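**Wembridge, 2024-02-29.** Panov, the maker of desktop storage for homes and small offices, today announced the Polletti drawer box, a single-drawer organizer intended for desks, nightstands and entry tables. Orders open today through the company's own store and through the Yusuf chain of household shops, with the first deliveries to follow in August.

The Polletti is the first item Panov has designed for use in the middle of a table as well as against a wall. Earlier boxes in the company's range were made to be stacked on shelves, and customers who wrote to Panov over the past year asked for something lower and plainer that could stay out in a shared room. The company received 2797 responses to a survey on small storage. The most common request was for a place to put keys, chargers, pens and mail without giving up the surface of the desk.

"People told us that they already owned enough boxes with lids," said Chiamaka Haruna, head of product at Panov. "A lid has to be lifted, and whatever is sitting on top of it has to be moved first. A drawer can be opened with a lamp or a stack of books still in place. We kept to one drawer and gave it the full width of the box." 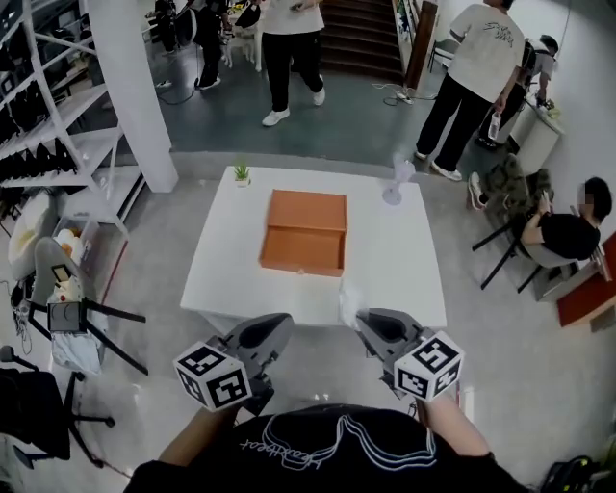 *Reading time: 5 minutes*

The opening color is an orange tan with a smooth matte finish, seen on a white table with a potted plant and a small fan near the back corners. Panov chose the shade after trials in rented apartments and shared offices, where light-colored tables are common and a white box was often overlooked. Further colors are under review and will be announced separately.

The interior of the drawer is left open. Buyers who prefer to divide the space may order a set of loose inserts, which lift out for cleaning and may be arranged in any order. The inserts are sold apart from the box and are not required for its use.

**Trials and testing**

Before approving the design, Panov placed early versions with 30 households and asked each to keep the box on a table in daily use. Participants were asked to note what they stored in it, how often the drawer was opened, and whether the box was moved to another room. Most of the early comments concerned the drawer, which some found too easy to pull all the way out. The stop at the back was changed as a result, and a second round of trials was held with the same households.

"The first version slid well, and it slid a little too well," said Vinh Ung, who led the design work. "We had reports of pens on the floor. The new stop holds the drawer at its open position, and a slight lift releases it when the owner wishes to empty it."

Obinna Olatunji, director of retail at Yusuf, said that the chain would show the Polletti on open tables in its stores so that customers may try the drawer for themselves. "Desk storage is usually sold from a shelf at eye level, in a carton," he said. "We would like people to see it at the height at which they will use it." The display will be introduced in 15 stores and extended to the remaining locations later in the year.

**Care and availability**

The box may be wiped with a soft, damp cloth. Panov advises against abrasive pads, which can mark a matte surface. Replacement drawers will be available by mail to registered owners.

Retailers wishing to carry the Polletti may apply to Beat Lehner in the Panov trade office. Press inquiries and requests for review samples should be addressed to Arlo Castellanos, Panov Communications, Wembridge.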